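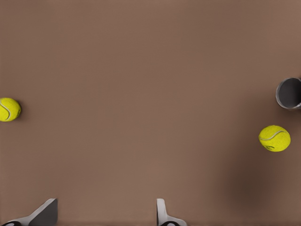 Two tennis balls and a grey cup on the simulated table, from the view of the gripper.

A dropped cup is also an accident

Aug 9, 2022

In March our group in Hininberg lost a drinking glass. It was a cheap one and no person was hurt. The right arm closed its fingers on it at the wrong height, the glass broke, and the arm continued its movement over the table with pieces of glass between its fingers until a colleague pressed the stop button. We needed the rest of the day to clean the joints of the gripper.

I do not write this because of the glass. I write because we had already seen this fault, in the simulator, and we had decided that it was not a fault.

The task is called Rukoleo in our files. Two arms must put tennis balls into a cup, one arm holding the cup and the other bringing the balls. Before we allowed the program to run on the real arms we ran it 240 times in simulation. In 6 of these runs the fingers closed too high on the cup and it slipped away or tipped over. The report said "minor grasp error, recovered", and I signed it. The word "recovered" was correct in a narrow sense. In the simulator the cup does not break, so the arm can come back and take it again, and the run ends with a good result.

I think this is the main danger of simulation, and it is larger than the danger we usually discuss. At every meeting somebody complains that the friction is wrong, or that the light is too soft. These complaints are fair, and people work on them. But a simulator also has a moral softness, if I may call it so. Nothing costs anything there. A cup which falls 20 times is the same cup in the morning, and after some months the people who look at the screen begin to feel the same about cups in general. 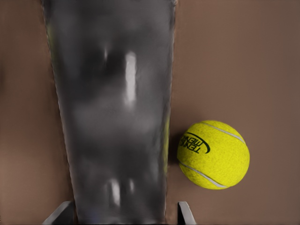 Wrist view in simulation: the fingers on both sides of the narrow end of a see-through glass, with a tennis ball beside it.

Transparent things make the matter worse. A tennis ball is kind to a camera, being bright and round and having only one colour to learn. A glass takes colour from whatever stands near it, and its edges are weak. When the program must guess where the wall of the glass begins, I would like it to be afraid. Ours was not afraid, as we had never punished it for a bad guess — only for a task not finished.

There is a reply to this, and I have heard it from colleagues whom I respect. They say that a simulator exists so that one can fail in it without fear, and that if we stop to discuss every lost cup we will finish nothing. I agree with the first half. The program should fail as much as it needs while it learns. But the runs we do at the end, before we give permission for the real table, are a different kind of work. They are a safety test, even if the same computer does them in the same room.

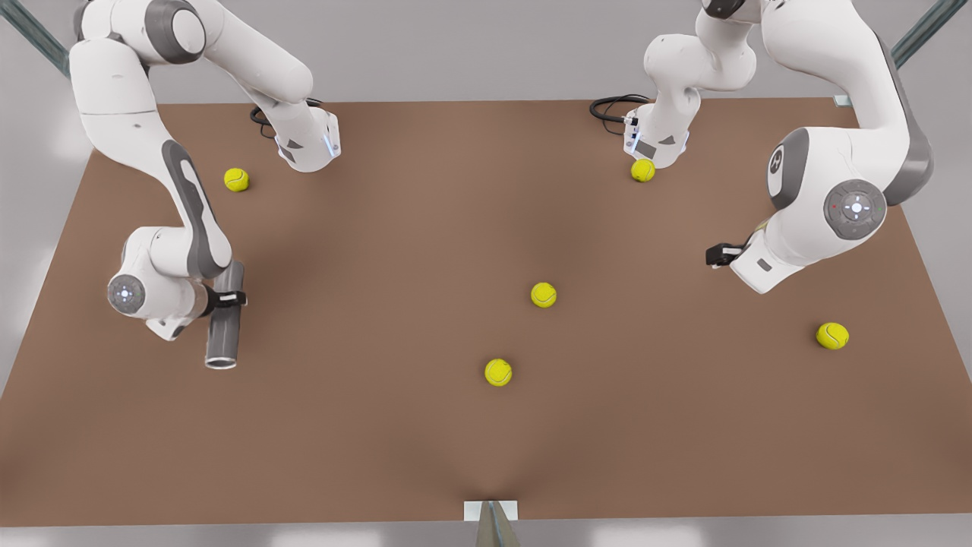

For these last runs I would ask for two rules. The first is that a failure keeps its name. If the cup would have broken, the report must say "broken", and the later success of the run does not remove it. The second is that a person who did not write the program looks at each such case from beginning to end, with the view of the wrist and the view of the whole table, and writes down what the arm would have done next with a real object in its fingers. It is slow work. For our 6 cases I later did it myself, and it took less time than cleaning the gripper.

I would also wish that the arm stops when the force in the fingers changes suddenly. We have this now. It should have been there before the first glass was put on the table, and the fact that it was missing is partly my responsibility — the list of checks was mine.

Some colleagues find the word "accident" too heavy for a thing which happens on a screen. Perhaps they are right about the word, and I will accept a lighter one if it still obliges us to open the recording and look.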